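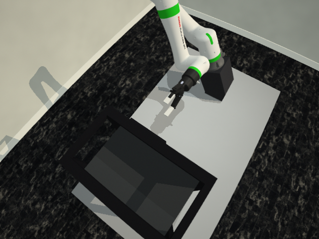 5. Does the sponsored walk bring in new money?

Figure 2. Rendered view of a white robot arm with green bands, mounted on a black base at a light grey table.

Abstract | Contents | Previous section | Next section | References

The case for the Dinddale Walk, as its organisers make it, rests on one sum. Walkers collect pledges, the pledges are paid through the Pomine giving page, and the total is announced at the finish in Girkell market place. The total is then described as money "raised by the walk". We have no quarrel with the adding up. The trouble lies in the word "raised", which takes for granted that the money would have stayed in people's pockets had the walk not been held. Most reports on local fundraising events make the same jump, and few stop to ask whether it is safe.

There are at least three other places the money could have come from. A sponsor might have given the same amount to the same hospice later in the year. A sponsor might have given it to some other cause and felt, having backed a colleague on the walk, that the year's giving was done. Or the walker might have paid it in personally, under several names, to avoid the shame of a thin page. Each of these would leave the announced total unchanged and the real gain smaller.

5.1 What the records can and cannot show

Our starting point is the list of 1,581 pledges made to walkers in the October event. The list gives the size of the pledge, the walker it was made to, the day it was entered and whether it was paid. It doesn't say who the sponsor was in any way that can be relied on. Pomine lets a sponsor appear under a first name, a nickname or nothing at all, and a fair share of entries say only "Good luck" or "From all at work". One pledge may stand for a whole office. Several may stand for one generous aunt.

We therefore treat the list as a record of pledges and nothing more. Earlier accounts of the walk have turned pledges into "supporters" and supporters into "people reached", and the second of these figures has found its way into a grant bid. We could find no working to support either step. A person who sponsors two neighbours is counted twice, and would be counted twice again if both neighbours walked the following year.

The public total is also softer than it looks. Some pledges were never paid, and those were still being shown as part of the sum when we copied the event page on 2 November 2018. It is possible that many were settled afterwards. We asked for a later copy and did not get one.

5.2 The sponsor survey

To learn anything about where the money came from, we had to ask. A short form was sent through the walkers to their sponsors, and 728 came back complete enough to use. The form asked what the sponsor had pledged, whether they had given to the hospice before, what else they had given to since the spring, and what they would have done with the money if nobody had asked them.

We are wary of this last question and would advise others to be the same. People are poor judges of what they would have done. They are worse still when one answer makes them look kind and another makes them look as if they were merely shifting money about. The form reached them through a friend or relation who had just walked for the cause, which can hardly have made candour easier. Those who had pledged and not paid were, we suspect, the least likely to send it back.

With those warnings in place, the answers are still of some use. If the pull of good manners is towards saying "I would not have given otherwise", then any sponsor who says the opposite deserves attention. Many did. Long-standing donors to the hospice were especially apt to say that the pledge had taken the place of their usual gift, and a number wrote in the margin that they had put off a standing order or skipped the Christmas appeal. For this group the walk seems to have moved the date of the gift and little else.

Sponsors with no earlier link to the hospice gave a different account. Most had been asked by someone they worked with, and few could name the charity without looking at the form. Their money may well have been new to the hospice. Whether it was new to charity as a whole is another matter, and on that the survey is close to silent. Several mentioned being asked to sponsor "something every month", and it would be odd if such people had no limit.

5.3 The comparison with Sorrentino

It has been put to us that the neighbouring parish of Sorrentino offers a fair test. Its hospice shop draws on much the same kind of household, it has no walk, and its autumn income from gifts is lower than that of Girkell. The difference has been presented as the walk's doing.

We don't think it can bear that weight. Girkell has a weekly market, a larger church and a station, and each of these puts more people in front of a collecting tin. It was also ahead of Sorrentino in the years before the walk began, a point left out of the leaflet in which the comparison first appeared. When we set the two side by side over the five years for which both kept usable books, the gap widened in the first year of the walk and then drifted back towards its old size. One could read this as a good event going stale. One could equally read it as regular donors learning to hold back their gifts until October. The books alone will not settle it, and we would not trust anyone who claimed they did.

A better test would have been a year in which the walk was called off at short notice, after other appeals had been planned. No such year exists. The nearest thing is the year the route was shortened for flooding, but pledges at Dinddale are made for taking part and not by the mile, so the change tells us very little.

5.4 Costs left out of the total

The announced sum is a gross one. Printed shirts, the hire of barriers, first aid cover and the Pomine fee all come out of it later, under headings that don't mention the walk. We were able to trace some of these payments and not others. Staff time is the largest gap. For several weeks of the autumn the hospice's fundraising office appears to work on little else, yet its wages are carried wholly under general running costs.

The usual answer is that the shirts and barriers are given by local firms. Where that is so, the gift should be counted, but it should then be asked whether the firm would have given cash instead. One firm told us that its help with the walk had replaced a yearly cheque. It saw no difference between the two. The hospice, which can't pay a nurse in barriers, might.

We have also heard it said that the walk brings goodwill that no ledger can hold. This may be true. It is a hard claim to test and an easy one to make, and it tends to come up once the money has been questioned. Had goodwill been the aim from the start, we would expect someone to have tried to measure it before the first walk, if only by asking people in the street whether they had heard of the hospice.

5.5 What follows from this

Our reading is a narrow one. The walk probably brings some money to the hospice that it would not otherwise have had, mainly through sponsors reached at work. It very probably brings in less than the total read out at the finish. We can't say how much less, and we have chosen not to offer a figure, as a guess printed in a table soon loses its warning label.

Two changes would make the next attempt easier. Sponsors could be asked at the moment of pledging, by Pomine and in private, whether they already give to the hospice. And the costs of the walk could be kept under one heading. Neither would be dear. Both were suggested after an earlier event and, as far as we can tell from the minutes, noted without further action.

Section 6 turns to the walkers themselves, and to the claim that taking part once makes a person more likely to give in later years.

This site uses cookies to remember your reading settings. By continuing to browse you agree to their use. Accept | Manage settings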